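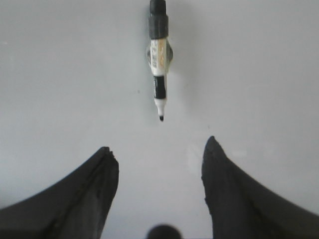

A whiteboard marker on the tabletop, ahead of the two black fingers of the gripper.

MEDIA RELEASE
29 Sep 2023

Junine Secondary College students to enter robot handling challenge

Junine Secondary College has confirmed that its after-school robotics club will enter a team in the Vanora Schools Handling Challenge, a regional competition in which student teams program a robot arm to pick up, move and put down ordinary classroom items.

The entry is the first by the college in the handling division. The club has previously taken part in the line-following and maze divisions, using small wheeled robots built from kits. Work on the new project began at the start of the school year's second half and will continue through the coming holidays for those students who have registered to attend.

The club has 65 members across the junior and senior years. Membership is open to all students at the college, and no earlier experience in programming or electronics is required.

The project

The team's task is known within the club as the desk set. It calls for the arm to collect stationery from a plain tabletop and place each item in its correct tray. The items set by the organisers are a whiteboard marker, a glue stick, a ruler, an eraser and a roll of tape. Teams are told which items will be used, but they are not told where on the table each one will be laid or which way it will point.

Students have begun with the whiteboard marker. A marker is thin compared with the opening of the gripper, it can roll when touched on one side, and its width changes along its length. The team must decide where along the barrel the fingers should close, and must turn the wrist so that the fingers meet on either side of the marker. A marker held too close to one end is likely to tip when the arm lifts it.

The college's arm carries a gripper with two fingers and a small camera at the wrist. The camera travels with the gripper, so the students' software sees the table from the same direction in which the fingers will move. The software must find the item in the camera's view, work out its direction and choose a place to hold it. The arm then lowers, closes its fingers and lifts.

Students have divided the work into three groups. The vision group is responsible for finding the item and judging its direction. The motion group writes the instructions that move the arm, including the speed at which it comes down to the table. The records group keeps the log of attempts, labels the camera pictures and prepares the written report that every team must submit.

Members are asked to spend time in each group before choosing one for the competition period. The college considers this an important part of the program, as it allows students who enjoy writing, drawing or careful record-keeping to contribute fully alongside those who prefer to write code.

Learning from records

The records group has labelled 1393 camera pictures to date. Of these, 494 show the whiteboard marker. The remainder show the other items on the organisers' list, together with views of the bare tabletop, which the software also needs in order to learn when there is nothing to collect.

Each picture is labelled by one student and checked by a second. Where the two do not agree, the picture is set aside and discussed at the next meeting. The log kept with the pictures notes the item, its direction, the lighting in the room and the result of any attempt that followed. Failed attempts are recorded in the same way as successful ones, and the log is available to every member of the club.

Lighting has been a particular subject of study. Glossy surfaces can catch the light, and soft shadows beside an item can be mistaken for part of it. Students have been recording the same items with the blinds open and closed and at different times in the afternoon. Their findings will form one chapter of the team's report.

The pictures and the log are stored on college systems. Members follow a written rule that pictures are to be taken of the table and the items on it, and that any picture showing a person is to be deleted when it is found.

Links with the classroom

The club meets outside class time, but the project has been planned with the mathematics, science and technology departments so that students can make use of it in their regular studies. Angles and coordinates, friction and balance, and the presentation of data in tables and graphs are all needed for the competition and are all taught within the junior years.

Senior students enrolled in the college's computing subject may use their competition work as part of their folio, provided that their own contribution is clearly marked. Guidelines on shared work have been given to all members and are posted in the technology wing.

The college's design classes have also been invited to take part. The rules of the challenge permit teams to make their own trays, and a number of junior students have submitted drawings. Trays will be made in the college workshop and tested with the arm before a final set is chosen.

The competition

The Vanora Schools Handling Challenge is organised by the Vanora Education Network for secondary schools in the district. Each team is given 3 runs at the table, and its best result is counted. Points are awarded for items placed in the correct tray, for items placed without being dropped and for the quality of the written report. Points are taken away if the arm strikes the table or if a student touches an item after a run has started.

Once a run begins, the arm must operate by itself. Students may stop it at any time using the stop button, and the rules place no penalty on doing so for reasons of safety. A stopped run is scored on the items placed up to that moment.

Judges will also speak with each team away from the table. All members of a team are expected to be able to explain how the system works in general terms and to describe their own part of it in detail. Adult mentors may attend but may not answer on behalf of students.

The college will field one competition team. Members who are not chosen for the table will take part in preparing the report and display, and all club members will be invited to attend on the day. Transport will be provided by the college.

Safety and supervision

All sessions with the arm are supervised by a member of the teaching staff. Students complete a short safety course before they use the equipment, covering the stop button, the reach of the arm, the need to tie back long hair and the rule that hands are kept clear of the table while the arm is powered. The arm is run at a reduced speed during club sessions.

A marked line on the floor shows the area in which only the student operating the arm and the supervising teacher may stand. Other members follow the work from the benches, where the camera's view is shown on a screen.

Support for the program

The program has received support from the Theodorakopoulos Education Fund, which has provided a grant toward the purchase of the arm and the cost of its upkeep. Dovum Engineering, a local firm, has offered workshop time and has agreed to host a visit by club members during the next school term.

The college thanks both organisations for their assistance. Their support has allowed membership of the club to remain free of charge, with all equipment supplied. Families are not asked to buy any materials for the program.

The college would also welcome donations of stationery in common shapes and colours, including used whiteboard markers, which are suitable for practice whether or not they still write. Items may be left at the front office during school hours, labelled for the robotics club.

Open session for families

Families and members of the local community are invited to an open session in the technology wing early next term. Students will run the arm, present a selection of their labelled pictures and answer questions about the project. The date will be published in the college newsletter and sent to families by email.

Places near the demonstration table are limited, and visitors are asked to register through the front office. The technology wing is on the ground floor and has step-free access from the main car park. Visitors who need other arrangements are asked to note these when they register.

Students who wish to join the club may collect a form from the technology wing or the library. Forms must be signed by a parent or guardian and returned before the student's first session.

About Junine Secondary College

Junine Secondary College is a co-educational government school serving students in the Vanora district. Its co-curricular program includes music, sport, debating, gardening and robotics.

Media enquiries

Requests for interviews, visits or further pictures should be directed to the Communications Office, Junine Secondary College. Media representatives wishing to attend a club session are asked to give the office at least two school days' notice so that family permissions can be confirmed.

ENDS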